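Villar pone a su plantilla a recoger táperes para que algún día los recoja un robot

La empresa abre en Lockyer una campaña de grabación de 12 semanas con pinzas de mano y mucha paciencia 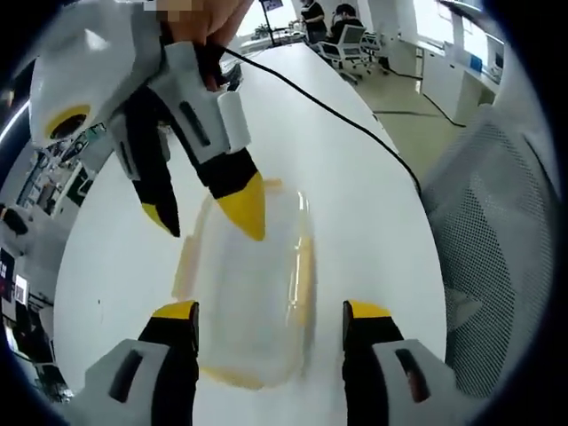

29 de mayo. Villar, compañía dedicada a la automatización de tareas de mesa, ha puesto en marcha Nellance, un programa para reunir 2000 demostraciones de manipulación hechas a dos manos por personas. Con ellas se entrenará a Worar, el sistema de aprendizaje que la empresa desarrolla desde enero y que, por el momento, sabe de recipientes de plástico bastante menos que cualquier niño en edad escolar.

El procedimiento tiene poco misterio. Cada participante empuña una pinza en cada mano, se coloca ante la mesa y agarra, gira, pasa o deja un objeto. Después lo repite. Las pinzas registran el movimiento y la imagen desde la propia herramienta, de modo que el sistema aprende a partir de lo que se ve a la altura de los dedos. Ninguna demostración supera los 30 segundos, aunque algunas se hacen más largas que otras, según confiesan quienes las graban después de comer.

«Llevamos años oyendo que los robots nos iban a librar del trabajo repetitivo. De momento nos han dado uno nuevo», afirma Lilian Mushi, directora de datos de Villar. «Lo bueno es que se hace en compañía y con aire acondicionado.»

La primera fase se centra en envases y recipientes transparentes, un capricho del equipo técnico que tiene su explicación. El plástico claro se confunde con la mesa, brilla donde no debe y cambia de aspecto con la luz de la ventana. Para una persona, coger una tapa es un gesto que no merece comentario. Para Worar es todavía materia de debate interno.

Nellance ocupa la misma planta de oficinas de Lockyer en la que trabaja el resto de la empresa. Villar valoró la posibilidad de montar un laboratorio separado, con paredes neutras e iluminación uniforme, y acabó descartándola: los robots que vengan detrás tendrán que arreglárselas con sillas, cables y compañeros que pasan por el fondo, y más vale que se vayan acostumbrando.

El programa cuenta con 10 operadores formados, procedentes de departamentos tan variados como contabilidad y atención al cliente. Todos reciben la misma instrucción inicial: moverse con naturalidad. Es también la que más cuesta cumplir.

«En cuanto le pides a alguien que coja una caja como la cogería en su casa, se le olvida cómo se coge una caja», explica Ewan Tawhiri, responsable de las sesiones. «Los intentos fallidos los etiquetamos y los guardamos aparte. Tenemos una colección magnífica.»

Las demostraciones se revisan una a una antes de pasar al entrenamiento. Se descartan las que presentan saltos en el registro o interrupciones. Las dudosas las ve una segunda persona.

Terminada esta fase, Villar prevé ampliar el repertorio a textiles y bolsas, anuncio que los operadores han recibido con un silencio respetuoso. Las empresas interesadas en proponer objetos para próximas sesiones pueden dirigirse al equipo de Nellance en la sede de Lockyer. Se ruega no enviar sábanas bajeras.

Contacto de prensa: Lilian Mushi, Dirección de Datos, Villar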